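Sorting drink containers at the bench
July 26, 2026

Naledi Molefe runs the packaging bench at Brident, a recycling consultancy that advises bottlers on whether their containers will go through a sorting plant without trouble. She trained as a polymer technician and spent nine years at Pretorius, a reclaimer, before she moved to the design side. We talked about bottles, cans, caps, labels and the state of the table they are sorted on.

Her starting point is the closure. A screw cap and the bottle it sits on are usually two different plastics, and for years the advice to households was to take the cap off. Molefe does not give that advice. "Leave it on. A loose cap is small enough to fall through a screen and end up with the glass fines or in the residue. On the bottle it travels with the bottle. At the wash stage the cap material floats and the bottle material sinks, so they come apart without anyone having to do it by hand."

The tamper-evident ring is the part she spends the most time on. It often stays on the neck after opening, and people cut themselves trying to pry it off. "There is no need. The ring goes where the cap goes. I would only object to a ring in a material that sinks, because then it stays in the flake."

Color matters less in a cap than in a body. A strong red cap on a clear bottle is acceptable to most buyers of clear flake, she says, provided the float separation works. A tinted body is a different matter, and a full-wrap label can make a clear body look tinted to an optical sorter.
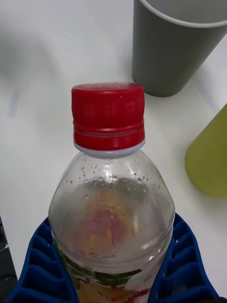 Residual liquid is the next item on her list. Brident weighs containers as received and again after drying, and the difference goes in the report. "A client will quote the dry weight of the bottle. The plant is paying to move the bottle plus whatever is in it. You have drops on the inside wall, which do little harm, and then you have a quarter of a serving of juice, which does. Sugar makes paper labels stick to other things. It also feeds mold if the bale stands for a week."

She does not ask people to rinse with hot water. Emptying, a short cold rinse and a shake are enough. A dry bottle is preferred at the bench only so that the scale reading means something.

Cans are handled separately. In the January series, which covered 3000 containers, her colleague Khalil Hourani did the can portion on his own so that the two streams would be logged in the same way throughout. Of the total, 1795 were bottles. The balance was cans and cartons.

"Khalil's complaint is with sleeves," Molefe says. "A printed can is one thing. A can with a plastic sleeve over it is a can and a piece of film, and the film burns off in the furnace. It is a loss on the melt and it costs something to clean up the gas. He would rather see ink on the metal."
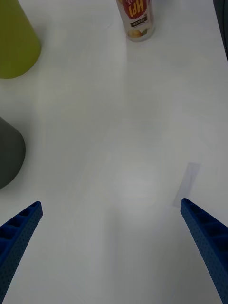
Asked about the work surface, she is specific. The bench top has to be white, matte and flat. Gloss gives reflections that hide a clear label, and a dark top hides dirt. She used a gray steel table at Pretorius and does not recommend it for inspection – too many scratches that look like film.

"Clear film is the hardest thing to see in the whole business. Tape, label backing, the corner of a shrink sleeve. On white you can at least catch the edge of it. I tell new staff to put their head down and look along the table."

The cleaning routine is short. The bench is wiped between lots with a damp cloth, then a dry one. Adhesive is taken off with a plastic scraper. Solvent is kept for the end of the day, as the smell interferes with checks for food residue.

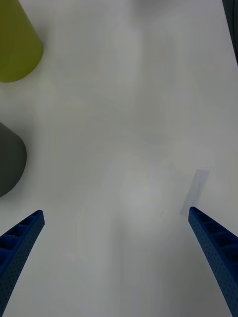

Label adhesive has improved, in her view, though unevenly. She wants a glue that releases in the wash and stays with the label. Tala Saab, who handles the wash tests at Brident, runs each label design for six cycles and filters the water after each one. Molefe reads those results before she reads anything the supplier sends.

"The supplier's sheet says 'washable.' At what temperature, for how long, with how much caustic? If those are missing, the word tells me very little."

Design of the label itself gets less attention than she thinks it should. Bottlers like to print on both faces so that a picture shows through the drink. The second print means more ink, and ink that bleeds in the wash can stain the flake. She asks for samples of both faces and tests them together.

Brident is now writing a short bench guide for Waltum, a bottler with several small lines. It will cover order of work: weigh, inspect the closure, inspect the label, remove the label, weigh again, set aside. One container is on the bench at a time. Finished items go into a crate to the right of the operator and are not brought back.

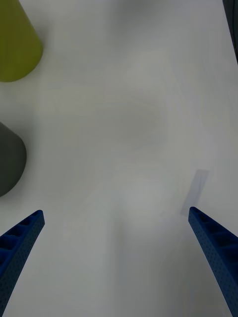

The last page of the guide concerns lighting. Molefe wants a diffuse source overhead and a second lamp at a low angle that can be switched off. The low lamp is for finding film and scratches. It is off during color checks, which are done against a reference tile of the same white as the table.

"We had one lot graded as slightly yellow," she says. "The tube over the bench was old. We changed the tube and graded the lot again, and it passed. So the guide has a line about replacing tubes, and a space to write the date."

Waltum has the draft and is due to return its comments on the label section first.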